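The Open Day at Narnton

Wagner Falcão had been told there would be sandwiches. It was on the invitation, beneath the map, and he had read it out twice in the car.

"Sandwiches from noon," he said, as they turned off at Gernley. "It doesn't say for how long after noon."

"You're a parish councillor," said Dalva Tavares. "You're going to see the future of work."

"I've seen it. My nephew's in it. He does something with spreadsheets in his pyjamas."

Niler had taken the old carpet warehouse at Narnton two years before, and the village had been suspicious ever since. The carpets had at least had the decency to go past on lorries. Niler went past in small hatchbacks and came out again at six, and when asked in the Haldane Arms what it did all day it said "manipulation", which did not help. So there was to be an open day, with name badges.

Zuleica Lacerda met them at the door. She had a lanyard of her own and the brightness of a person who had been awake since four. She gave Wagner a badge reading EMERSON FROTA.

"I'm not Emerson Frota," said Wagner.

"He hasn't come yet. It'll be easier with the door." She waved a fob at something, and it let them in.

They had expected a hall full of steel arms. What they got was a clean room, a good many shelves, and a man with a gripper in each hand, frowning at some cardboard.

"This is Panagiotis," said Zuleica. "Panagiotis Lazaridis. He's teaching."

Wagner looked round for the pupils.

"The robots aren't in the room," said Panagiotis, without turning his head. "I do it, the grippers record it, they learn from it later. Please don't stand on that side, you'll be in the lesson."

Wagner moved to the other side, and then, to be safe, behind Dalva.
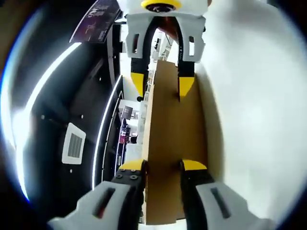
"And what's today's lesson?" said Dalva, who had been a headmistress and could not help it.

"Packing."

"Packing what?"

"Anything. It's the hands that matter. How you come at a thing. How hard you hold it. When you let go." He said this last with some feeling. "Everyone thinks it's the picking up. Any fool can pick up. Letting go is months."

Wagner, who had been divorced, nodded.

"How many times do you have to do it?" asked Dalva.

"This one? I'm on 481."

"Today?"

"Since the beginning of the month. They want 1408."

"Why 1408?"

For the first time Panagiotis looked at her directly. It was the look of a man who had asked the same question, in writing, and received a link to a document.

Zuleica said that perhaps they would like to see the kitchen. Wagner said they would. The kitchen had a coffee machine with a queue in front of it, and a tray on which there had evidently been sandwiches. One triangle remained. It was egg, and it had been sat beside something warm. Wagner ate it standing up, reading a notice about the dishwasher, and felt that on the whole he had been treated fairly.

When they came back a small crowd had gathered from the village, keeping the respectful distance people keep from a man up a ladder. Mrs Pell from the post office wanted to know if he could do her tape dispenser. A boy asked if he could have a go, and was told no, and asked again in case it was a different no.

"Does it not drive you mad?" Mrs Pell asked.

"I used to be a violinist," said Panagiotis. "Second desk, regional orchestra. Compared with Christmas, this has variety."

He bent over the work again. He was quick, and it was oddly pleasant to watch, as it is pleasant to watch somebody else ice a cake. Dalva found that she was holding her own finger and thumb together inside her coat pocket, and stopped. 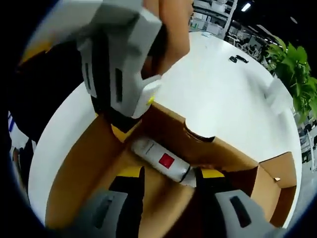
"So when does the robot take over from you?" said the boy.

"When it can do this as badly as I do it," said Panagiotis. "November, they say. They didn't say which one."

The boy thought this over and went to look for the sandwiches.

At three Zuleica climbed on a chair and made a short speech. She thanked everyone for coming. She said that Niler hoped to be employing 200 people at Narnton one day, and Wagner, who had the parking to think of, went pale. She said there were forms if anyone had questions, and a box for the forms, and the box, when people looked at it, was beautifully made up and had no slot.

There was a pause. Panagiotis put down a gripper, took a pen from his shirt pocket and pushed it through the lid with his bare hand.

"Does that count as one?" said Wagner.

"No. I wasn't recording."

They were getting their coats when a tall man in a wet anorak began knocking on the glass of the front door. He pointed at himself, and then at the lock, and then, having noticed it, at Wagner's chest.

"That'll be me," said Wagner, and looked about for somebody with a fob. Dalva was already asking Zuleica what they paid by the hour, and whether it mattered if a person was left-handed.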